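Section 5. Storing the glassware and tubes

5.1 Before you start

The Herkia glassware set is kept in one plastic storage box with lid. Please read all steps of this section before you put any glass inside. Pieces with a crack or a sharp edge must not go back to the box; give them to the person responsible for broken glass.

5.2 Opening the box

1. Put the box on a flat surface, away from the edge.
2. Open the clips and lift the lid with two hands.
3. Lay the lid next to the box. It may lie upside down.
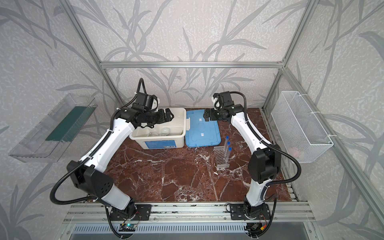
4. Take out the glass pieces one after another. Hold round pieces by the body, never by the neck.
5. Check that the bottom of the box is clean before you fill it again.

Note: The label on the box must stay readable. If it comes off, order a new one from Plundale, part number 1883.

5.3 Test tubes and stoppers

1. Rinse the tubes and let them dry fully, with the opening down.
2. Push the stopper straight into the mouth of the tube. Do not turn it with force.
3. Lay the tubes side by side until you are ready to put them in the rack.
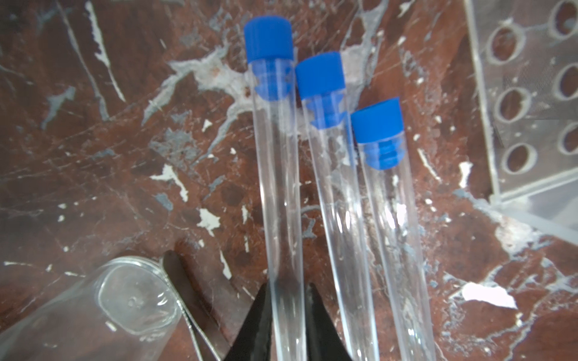 Fig. 8. Clear plastic test tubes with blue stoppers.

Caution: Do not use tweezers to pull out a stopper. The tips can slip and hurt your hand.

5.4 Putting everything back

1. Place the heavy glass first, at the bottom.
2. Place light and thin pieces on top, with soft paper between them.
3. Keep the tubes in their rack. They do not belong in the box.
4. Close the lid only when no piece stands higher than the wall of the box.
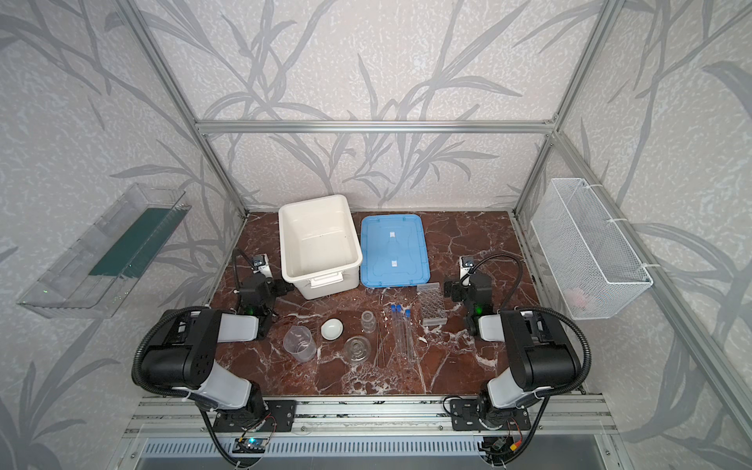 Farah Rondonuwu writes that in her lab they wrap the small beakers first and leave them for last, so they are easy to find the next morning. This is also allowed, if the lid closes without pressure.

Note: Wash the empty box in August, when the yearly check is done. Use warm water and mild soap.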